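Pantry and Tableware Afternoon: What Came In and What Happens Next

The January sort at Bramside took up most of a Wednesday, starting at ten in the morning and finishing a little after four. Members had been asked to bring in tableware they no longer use at home, along with unopened dry goods for the shared pantry. Both came in larger amounts than last winter. The front hall tables were full before lunch, and the second room had to be opened for the boxes that were still sealed.

So-yul Min ran the day and wrote up the list that this report is taken from. She asks anyone who left a box without a name on it to get in touch, as there is one brown carton of soup bowls wrapped in newspaper that has no slip inside.

Tableware

The tableware was split by how it has to be washed. Plain stoneware and glass went to the back shelves, where it can be used for any of the regular lunches and put through the dishwasher. Anything lacquered, gilded or painted by hand went to the long cupboard by the window. The cupboard has been relined with felt, and the top shelf is now set lower so that trays can be taken out without standing on a chair.

Red lacquer was the largest group on that side. Several households brought trays and bowls that had come out only at New Year's, and two of those households said they would like them back on loan each December. That is fine. Put a note in the loan book under the letter of your last name, and write down what condition the piece was in when you handed it over. Small scuffs are normal and do not need to be repaired, but they should be in the book so that there is no argument later.

Each lacquered piece was looked over on both faces before it was given a place. If you are helping with this at the spring sort, tilt the piece toward the window until the light runs across it. Scratches and dull patches show up much better that way than they do when it is lying flat. Hold it by the edges and keep rings and bracelets away from the surface.

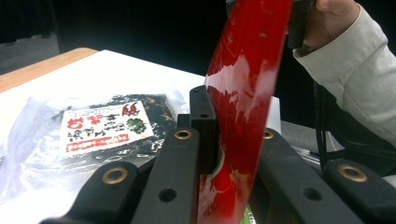 Red lacquer and a bag of dried seaweed on the table.

A few rules for the lacquer shelf, since the old sheet has gone missing from the cupboard door:

Wash by hand in lukewarm water with a soft cloth. No scouring pads.

Dry right away with a second cloth. Do not leave pieces standing in the rack.

No dishwasher, no microwave, no oven, and no hot pans set down on trays.

Put a sheet of tissue or a paper napkin between pieces before stacking. Flat pieces can be stacked five high.

Keep the cupboard door shut on sunny afternoons.

The tissue is in the drawer underneath. There are 500 sheets to a pack and we have one full pack and one started. If you open the full one, tell So-yul so that she can order another.

Dry goods

The pantry side took longer, mostly on account of the labels. A good part of what comes in is bought on trips or sent by relatives, and the bags are labeled in Japanese or Korean. Please do not cover the original label with ours. Put the white pantry sticker on the back of the bag, and write three things on it in English: what the food is, the best-by date, and whether it needs soaking. Last year a bag of dried seaweed was put in with the black tea, and it stayed there until somebody opened it for a meeting.

Dried seaweed now has its own bin on the second shelf, with the thin kinds at the front and the sheets and thick strips behind. Strands that will be soaked swell a great deal in the bowl, so start with a small handful even if it looks like too little. Rinse, soak, drain and rinse again, and follow the directions on the bag if you or someone near you can read them. If nobody on your shift can, leave the bag and use another. So-yul has offered to read Korean labels on her phone if you send her a clear photo, and she is looking for one more person who can do the same for Japanese.

Once a bag has been opened, pour what is left into a jar, cut the label off the bag and tape it to the jar. The 300-gram jars from Lindik fit the shelf. The taller ones do not, and two of them are now being used for chopsticks.

Beans, rice and noodles are where they were before. Flour has moved to the metal bin near the door. Opened packages of any kind cannot be accepted as donations, and neither can home-dried mushrooms, however good they are.

Cost

The felt, the hooks for the cupboard door and the new jars came to almost $500, paid out of the kitchen fund. The felt was cut by the Brzozowska shop on the corner, which has the measurements on file if another cupboard is to be lined. The remaining felt is rolled up behind the coat rack. It is meant for the drawer that holds the serving spoons and should not be used for anything else until that is done.

Still needed

We could use shallow serving bowls in any material, a second step stool, and lids for the medium glass containers. We do not need any more mugs, vases or single saucers. Large platters are also on hold until there is somewhere to put them.

Cardboard boxes that were used for carrying things in are stacked flat beside the side entrance. Take yours home if you want it. Whatever is left at the end of the month goes out with the recycling.

The new shelf plan is in the Ungate folder under Kitchen, and a paper copy is pinned up inside the pantry. If you find that something has been put in the wrong place, move it and leave the plan as it is. If you think the plan itself is wrong, write your change on the paper copy in pencil and it will be looked at before the spring sort.

The lacquered pieces can be used for the next members' lunch. Whoever is setting the tables should take them from the cupboard that morning, not the night before, and check them off on the list as they go back in.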